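# Bench tips from the gripper club, November

These notes come from the Adent student team at Neruna, who spend their evenings teaching a pair of hand-held grippers to sort and tidy. Most of them apply to any table where small things are moved in and out of containers. Corrections go to Radomír Hrubý.

## Table and surface

Cover the table before starting. A plain sheet in a pale, flat colour is easier to work on than bare wood, where the grain hides small screws and clear plastic. Wipe it with a damp cloth and let it dry fully. Polish leaves a film and light objects will skate on it.

If the sheet creeps, put two strips of non-slip drawer liner underneath, running front to back. Tape along the edges also works but lifts after a week and leaves glue on the table.

## Baskets

Wire baskets are good for practice. The rim gives a clear edge to aim over and the contents can be checked from the side. They have two faults: small items fall through the mesh, and fingertips catch in it. A flat panel cut to fit the base cures the first. Cut it 3 mm short on each side so it drops in without bending. For the second, approach from above and open the jaws only as far as the object needs.

Place the basket towards the back of the sheet with its long side facing you. The space in front is for setting things down and turning them.

## Gripping rounded objects

Boxes with soft corners are harder than they look. If one jaw arrives first, the box turns and the other jaw meets a corner. The method we use for the Pokine round is as follows:

1. Put the object on the sheet, in front of the middle of the basket.
2. Bring both grippers in low, jaws facing each other.
3. Stop just short of contact and check that the gaps match.
4. Close both sides together, then lift straight up.

Keep your wrists level throughout. Wrap the fingers right around the handle, as a fingertip hold tires quickly and the jaws begin to droop. 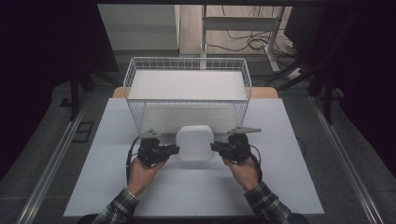
*Step 3: a gripper on either side of the white box, basket behind.*

Leave enough slack in each cable for the full reach into the basket. A short cable pulls the gripper outwards at the end of the movement, and this is easily mistaken for a weak grip. Let the slack hang to the outside of each hand.

## Practice and records

Do 17 lifts, rest, then do 17 more. Write down misses only. The Jitpraphai round allows 100 attempts per pair, and our log for the term stands at 604 misses, mostly on rounded objects.

## Putting away

Wipe the jaw tips with a dry cloth. Coil cables in loose loops the width of a dinner plate and fasten them with hook-and-loop tape. Do not wind them round the handles. Store the base panel flat, inside the basket.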